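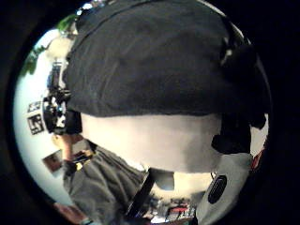
Close-up view from the Sunday open day at Inley, with dark cloth in front and the two wall markers behind.

Print this page | E-mail this to a friend

Galtden hand-held gripper: first impressions from the open day

I went along to Inley on Sunday expecting to stand behind a rope and watch a robot arm move blocks about. What I got was a go with the kit myself, and I haven't stopped talking about it since (my sister has asked me to stop).

The Galtden is a gripper you hold in your own hand. You pick things up with it, put them down again, and the recording is used later to teach an arm the same job. Szu-yu Tai ran the demonstration and kept her talk to 9 minutes, then handed the thing over and let us get on with it. More open days should work like that!

First, the feel of it. I have small hands and a grumpy wrist, so I was ready to complain, but the balance is lovely. I did the folding task first – a tea towel, in half and in half again – and by my third try I had forgotten I was holding a tool at all. Soft things are where it shines. The grip closes gently and you can tell when you've got one layer of cloth and when you've grabbed two.

Cups were harder. I knocked one over twice, and a lad of maybe ten did it perfectly straight after me.

The bit I liked best was watching the replays with Mei-kuen Tai, who looks after the recordings. The view is round and very bent, so a plain white wall comes out curved and anything near your hand looks enormous. The black-and-white square markers on the wall help the software work out where the gripper is. She had 2,596 recordings saved before we arrived and our group added 73 more, of which 67 were good enough to keep. I suspect I know whose cups were among the other six.

Now the grumbles. The release is stiff, and after half an hour my thumb knew all about it. The cable wants to be longer, as I kept tugging it when I reached across. And the printed guide we were given is hard going – the setup page sends you to a page on charging, then back again. Szu-yu explained the same thing out loud in two sentences.

I tried the older Fajardo at a similar event in June and found it heavy and rather fussy about how you stood. The Galtden is much friendlier. I'd happily use it for a whole morning, with a break for the thumb.

If Inley do another day, go early. The queue for the folding table was out of the door by eleven, and the tea had run out as well.

Print this page | E-mail this to a friend

Recent reviews
Fajardo gripper: a morning's trial
Zusitz bench lamp, second version
Three small tool trolleys compared
Inley spring workshop: soldering for beginners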